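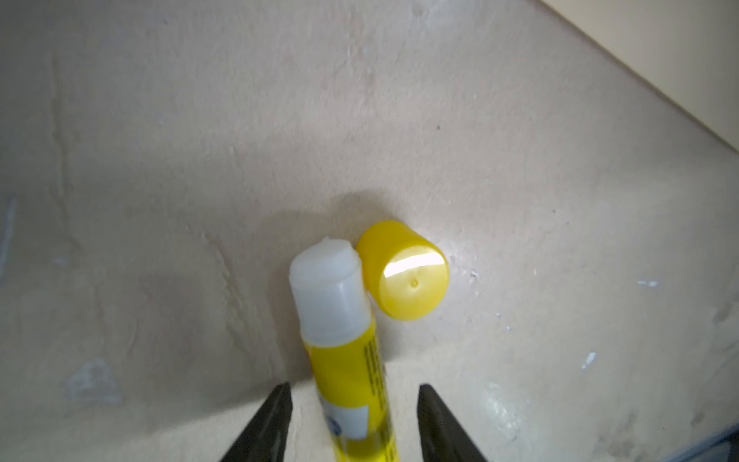

Glue sticks have been sold to me as the answer to paper crafts for as long as I've been making them, and I have my doubts. The box says they are clean, strong and quick. I'll give them clean. The trouble starts at the business end, which never stays flat once people have been at it. The yellow one with its cap off has the usual lopsided mound of white glue, ridges and all, and a tip like that lays down stripes instead of a coat. Press harder and you get a crumb of glue in one spot and bare paper next to it. So when Harriet Strickland proposed that our spring paper show in April be put together with glue sticks only, I said it wouldn't hold up. She told me to write the gallery notes, and I suspect that was meant as a punishment.

The show went up in the front room at Ikgate with 24 pieces, and I went past all of them with a fingernail on the first morning. My notes follow, in the order the pieces hung.

Paper quilt, Birdie Marchetti. 157 squares cut from old seed catalogs. Birdie says glue stick is fine if you cover each square right out to the corners. Most of hers were down flat. The bottom row had started to curl by noon, and she blames the window.

Night harbor, Dwayne Iwasaki. Torn blue tissue on poster board. I expected wrinkles and got very few, so I'll admit a point to the other side. Tissue weighs nothing, though. Let him try it with cardstock.

Folding city, Delphine Szabo. Ten little houses on a long accordion strip. The tabs are narrow and they take all the strain when you open it. Two had let go before lunch. Delphine pressed them back with her thumb and called it maintenance.

Self-portrait with receipts, Sunita Holloway. Shiny paper on shiny paper, supposedly the hardest test in the room. It held all day. She burnished every piece with the back of a spoon and left it under a dictionary overnight, so I'm not sure how much credit the glue deserves.

Harriet wants the same rule next spring. I've asked for one shelf where paste is allowed.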